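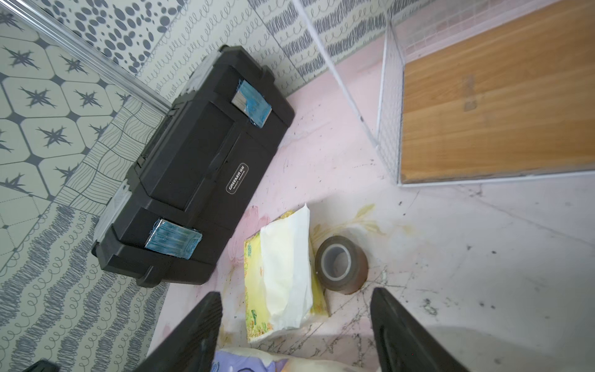
About Lultance

Lultance tests household and workshop robots for people who are thinking of paying for one. We don't build them, we don't sell them and we don't take a commission from anyone who does. We set up chores, let the machine have a go, write down what happened and publish it, dull parts included.

The business was started by Pravesh Sithole, who spent years fitting out workshops and got tired of being asked whether a robot could tidy them. His answer was no. He thought it would be fairer to have some evidence for it, so he rented a unit, bought a load of ordinary clutter and began checking. The answer is still mostly no, but it has become a more interesting no.

What we test

Our chores are the ones people would gladly hand over. Pick things up off the floor. Put the tape back where the tape lives. Move a toolbox from one side of a room to the other without tipping it. Pull one tissue out of a packet and leave the rest behind. Wipe a bench, sort a drawer of fasteners, fold a towel, close a latch.

We like floors. A demonstration video usually takes place on a clean table with three coloured blocks on it, and the blocks were chosen by someone who knew what the gripper could manage. A floor has cables running over it, stains, scuffs and soft packets that squash when you pinch them. A roll of packing tape is an easy grab when it is standing up and a nuisance when it has rolled against a wall. A toolbox with a smooth black lid gives fingers very little to hold, and plenty of machines will go for the lid before they go for the handle. Busy patterned tiles can bother a vision system as well, and real homes and sheds are full of busy patterns.

How we score

Every chore is run many times, with the objects moved between runs. The full household set, which we call Getik, has 1,145 separate attempts in it. The workshop set is called Salameh and has 2,000. They take ages. We have looked for ways to shorten them and each time the shorter version made the machines look better than they were, so we went back to the long one.

An attempt counts if the job is finished and nothing is broken, spilled or left worse than before. Nearly finished is a fail. If a person has to step in, that's a fail too, and we write down how long they were needed. This last figure annoys manufacturers more than any other. A robot that puts away the tissues in four minutes while an adult stands beside it with a hand near the stop button has not saved anybody four minutes.

We also record the time it takes to set a machine up, and how often it has to be restarted. We don't score looks, voices or friendliness.

Where things stand

We try to be fair about progress. Arms that couldn't find a roll of tape when we opened can now find it and pick it up quite reliably, and some will cope when you nudge it mid-reach. Grasping firm, medium-sized objects is in decent shape. Repetitive shop-floor work, with the same part arriving at the same spot, has been in decent shape for a long time and you don't need us to tell you about it.

Soft things are poor. Heavy things with awkward handles are poor. Anything that takes two steps in the right order, such as opening a lid and then putting something under it, falls apart more often than we'd like. Nothing we have tested could be left alone in a messy room on a Saturday and trusted to have it tidy by lunch. If a seller tells you otherwise, ask how many attempts they made, and ask to see all of them.

Who we work with

Most of our readers are householders, small workshop owners and people in aged care who have been promised a lot. We also do private testing for manufacturers under a program called Ustetti. They pay for the hours, they get the results first, and after 5 weeks we publish whether they like the results or not. A few have walked away over that clause. It stays in the contract.

Visiting and getting in touch

You can come and watch a test session if you book ahead. Please bring something to read, as a good part of it is waiting. If you have a chore you'd like added to the list, write to Pravesh through the contact page and tell us what the job is, what the room is like and how long it takes you to do by hand.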